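Widau group reports door-opening method that relies on the wrist camera alone

Release date: 2024-04-02

Contact: Ileana Nistor, press office, Widau Institute for Applied Handling

A research group at the Widau Institute for Applied Handling has published results for a method that lets a robot arm find, grip and pull a door handle using only the small camera at its wrist. The method, named Flallow, was tested on hinged doors, cupboard fronts and drawers in furnished rooms. The report and the test records are available from the institute on request.

The work was led by Farzana Bhattacharjee, with Tamara Voicu responsible for the learning method and Floarea Pop for the test programme. Part of the equipment cost was met by Clinuvix, a maker of storage units for clinics, under an agreement that leaves publication decisions with the institute.

Background

Most systems for opening doors with a robot arm use at least one fixed camera that looks at the whole working area. The fixed camera gives the position of the door, and the arm plans its path from that position. The arrangement works in a laboratory but has to be set up and measured again each time the robot is moved to another room. Depth sensors are often added, and these can give poor readings on glossy or very dark surfaces.

A camera at the wrist travels with the hand and needs no measuring in the room. Its drawback is the narrow view. As the hand comes close, the handle fills more of the picture, the gripper hides part of it, and the hinge side of the door is usually out of sight. Earlier methods tended to lose track of the handle in the last few centimetres of the approach.

Flallow was designed for this last stage. It does not build a map of the room and holds no stored models of handles. It takes the current wrist picture and a short record of recent arm movement, and from these gives the next small movement of the hand together with a value for how far the gripper should close.

Training material

The system was trained on 2,398 recordings made by people guiding the gripper by hand. Each recording covers one complete action, from first approach to release. Of these, 2,000 were used for training and the remainder were kept back for checking.

Recordings were made in the institute's own building and in a block of flats in Hodoroagă that was awaiting renovation. The second site was chosen for its range of fittings, which had been replaced piecemeal by different tenants over several decades. Lighting was left as found. Operators were told to approach from whichever side they would use with their own hand and were given no fixed path.

Recordings in which the operator missed the handle and tried again were kept. According to the report, leaving them out made the trained system less able to correct a poor first approach.

Method

The system works in two stages that share one network. The first brings the gripper to a position from which the fingers can close. The second handles the pull. The change from one to the other is decided by the network itself from the picture and the finger position, with no separate switch set by the programmer.

During the approach, the network estimates the direction of the grip bar and the free space behind it. The free space matters because one finger usually has to pass between the handle and the surface it is fixed to. Where a handle stands out past the edge of a panel, the surface behind the bar may be a wall at a different depth, and a method that assumes a flat door behind the handle will place the finger wrongly. Flallow makes no such assumption.

Black handles form a separate group in the tests. The gripper parts are matt black printed plastic, and where a dark bar passes behind them the two are hard to tell apart in the picture. The network was given no marker or colour cue to separate them. Instead, the training step includes a second task in which the network must mark which parts of the picture belong to the gripper. The marking is used only in training and is dropped when the arm is running.

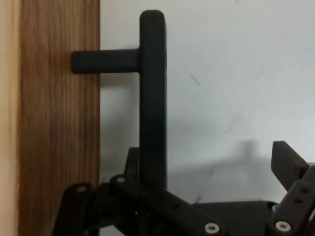

Results

Tests were run on 77 handles, none of which appear in the training recordings. Each handle was tried 5 times, with the starting position of the arm changed between tries. A try was counted as a success if the door or drawer was opened to the set mark and the gripper then let go without help. A person stood by the stop control throughout and was not allowed to adjust the arm.

Full counts by handle type are given in the tables attached to the report. The main findings are as follows.

Straight bar handles gave the most reliable results, whether mounted upright or level. Changes in surface finish had little effect. Handles of a dark colour were gripped nearly as reliably as light ones when the gripper marking task was included in training. Without that task, the system often closed the fingers too early on dark bars.

Round knobs were less reliable. The fingers closed in the right place in most tries but slipped during the pull, in particular on small knobs with a polished surface. The group regards this as a limit of the finger shape and does not expect further training to remove it.

Recessed pulls were the weakest type. The opening was often hidden by the gripper before the fingers reached it, and the system had no second view to fall back on. The report advises against using the method on recessed pulls in its present form.

Shadows cast by the gripper were examined separately. In the first version of the system, tested in February, a soft shadow on a pale wall was sometimes read as the edge of a panel, and the hand moved towards it. Adding recordings made under stronger side light reduced the fault. It was not removed entirely, and the remaining cases are listed one by one in the report.

"The approach is the part we are satisfied with," said Farzana Bhattacharjee, who leads the group. "On a bar handle the hand arrives where it should and the finger goes behind the bar. The pull is less well solved. A stiff hinge still causes the wrist to twist, and we do not yet measure force well enough to correct for it."

Tamara Voicu said that the gripper marking task had been added at a late stage. "We had put the early closing down to poor light. When we looked at the failed tries together, they were mostly dark handles, and the lower end of the bar was hidden behind the links. The network had treated handle and gripper as one object. Asking it to separate the two during training was a small change to the code and took one further training run."

Limits of the study

All tests used one type of arm and one type of gripper. The method has not been tried with other fingers, and the group expects that the gripper marking would have to be repeated for any change in the shape of the hand.

The arm was placed within reach of the handle before each try. Moving the robot base to the door is a separate problem and was not studied. Locked doors, doors with a latch that must be turned, and doors with a strong closing spring were left out.

Speed was not a goal. The arm moves slowly by design, and the report gives no comparison of opening times with other methods.

Outside reading of the results was provided by Sharon Biwott, an independent engineer who reviewed the test plan before the work began and examined the records afterwards. Her note is printed with the report. It confirms the counts and recommends that later tests fix the starting positions in advance by a random draw. In the present study they were chosen by the person running the test. The group has accepted the recommendation.

Next steps

The next phase will add a force sensor between the wrist and the gripper and will repeat the tests on knobs with a revised finger pad. Clinuvix will supply storage units with several handle types for this purpose. Floarea Pop will continue to run the test programme, and the handles already used will be kept so that the two sets of results can be compared.

Availability

The report, the tables and the list of failed tries can be requested from the press office. The training recordings from the institute's own building will be released to research groups under a free licence. Those from Hodoroagă will follow once the owners of the building have given written consent.

The program code will be released with the recordings. It covers training and testing but leaves out the low-level control of the arm, which is the property of the arm's maker.

About the institute

The Widau Institute for Applied Handling carries out research on gripping, lifting and sorting by machine. It publishes its test records together with its reports, including those of unsuccessful tries.

Requests for interviews with Farzana Bhattacharjee or Tamara Voicu should be sent to Ileana Nistor at the press office. Visits to the test rooms can be arranged for journalists by appointment.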